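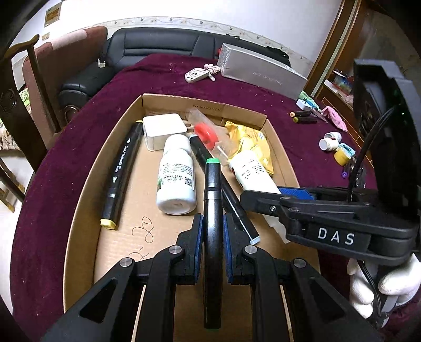
Double-ended marker with a bright green cap end

Double-ended marker

A double-ended marker (also called a dual-tip or twin-tip marker) is a pen with a writing point at each end of a single barrel. Usually one point is thick and one is thin. I've been adding to this article on and off since I ran the supply cupboard at an art club in Ridorham, so expect it to lean toward drawing and lettering, and sorry to the sign painters, I'll get to you!

Names

Shops can't agree on what to call them. I grew up saying "twin-tip," my cousins in Futstead say "two-ender," and plenty of packaging just says "dual." They all mean the same sort of pen. A "two-color marker" is something else, though: that one has a different ink at each end, and it gets its own section further down.

How they're built

There are two main ways to do it. In the first, both points drink from one long ink reservoir, a bundle of fibers running down the middle of the barrel. The color matches perfectly at both ends, but a dried-out point at one end can mean trouble at the other. In the second, a plug or wall splits the barrel and each side has its own supply. Two-color markers have to be made this way (otherwise you'd get mud).

Tips

Brush: soft and bendy, lovely for lettering, easy to ruin if you press hard.
Chisel: cut at a slant, so you get wide and narrow strokes from one point.
Bullet: rounded, good for filling in and for labeling boxes.
Fine: for outlines and small writing. I wear these out first, every time.

Ink

Water-based inks are mild on the nose and stay put on ordinary paper, but they can pill the surface if you go over it again and again. Alcohol-based inks blend beautifully and soak right through, so put a spare sheet underneath. Pigment inks tend to resist fading better than dye inks, which matters if you're hanging the drawing up.

Storage

Lay them flat. With a shared reservoir, standing the pen up for weeks lets the ink sink toward the lower point, and then the top one writes pale and scratchy. If that's happened already, cap both ends and leave it on its side overnight. Sometimes it comes back, sometimes you've lost it.

Sets and color charts

Sets come in all sizes. The Kandusero range I use has 96 colors, with a smaller box of 54 that leaves out most of the grays (a shame, the grays are the best bit). Nigam sells a set of nine skin tones that I'd happily buy twice. Cap colors are only a rough guide to the ink, so swatch every pen on the paper you'll be using and keep the chart in the box.

See also: Felt-tip pen, Highlighter, Brush lettering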